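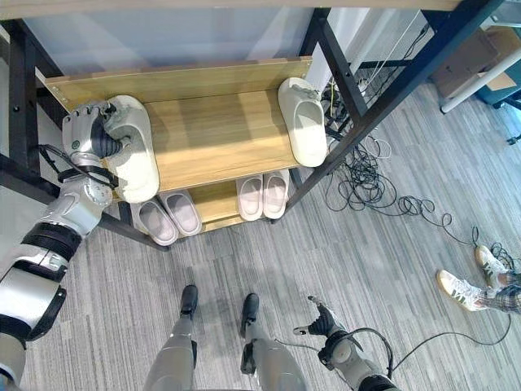 Does a Shoe Rack Keep a Hallway Tidy?
Project report, Household Design Studio
Elsa Blomqvist

1. Why I picked this

Every store that sells entryway furniture makes the same promise: buy the rack and the mess by the door goes away. The Boltico catalog says so, and so does the leaflet from Wimo. I didn't believe it when I started. I believe it a little now, with conditions.

My question was narrow. If a household has a small rack with enough room for its slippers, do the slippers end up on it, in pairs, without someone nagging?

2. The rack

I used a two-level rack with light wood boards and a black metal frame with diagonal bars. The upper board has a raised lip at the back. I had assumed the lip was decoration. It does give you something to push a heel against, but people also treat it as permission to shove things in without looking.

The slippers were all slides, chunky ones with thick soles. I chose slides on purpose. They have no laces and no left-behind socks, and you can step out of them without bending down, so they are the hardest case for any rack. Nobody bends down to put away something they didn't bend down to take off.

The floor under it is grey striped carpet tile. I mention this because Harnness, whose storage guide we were assigned, recommends a hard floor so that stray shoes look out of place. On stripes a grey slipper more or less disappears. I think the guide has a point there, though it gives no evidence for it.

3. What I did

For 6 weeks I checked the rack at 8 in the morning and wrote down whether each pair was together, split up, or on the floor. In the first half there were no rules. In the second half I gave each pair a fixed place: lavender-grey on the left of the lower board, white with pink insoles on the right, and the plain white pair on top.

4. What happened

The lower board did well. Two pairs fit side by side and it looks wrong when one is missing, so people fixed it. The top board did badly. With a single pair and the full width to itself, the slippers drifted to opposite ends — one left, one right, with bare wood between them. They were on the rack, so by the store's standard it was tidy. By mine it wasn't, and anyone in a hurry had to reach twice.

Fixed places helped for a while. I suspect some of that was people knowing I was checking, and I have no way to separate the two.

5. Doubts

One rack and one household prove very little. The Nigam method, which we covered in January, asks for 50 households before you say anything general, and I had one. I also own two of the pairs, so I was testing myself as well.

I would still argue that too much room is as bad as too little. A narrower top board, or a third pair up there, might have held the white ones together. I'd want to try that before paying for a bigger rack.

6. Changes for next time

Swap the boards' contents halfway through. Have someone else do the morning check. Leave the floor category out, or split it into "next to rack" and "anywhere else," which I should have done from the beginning.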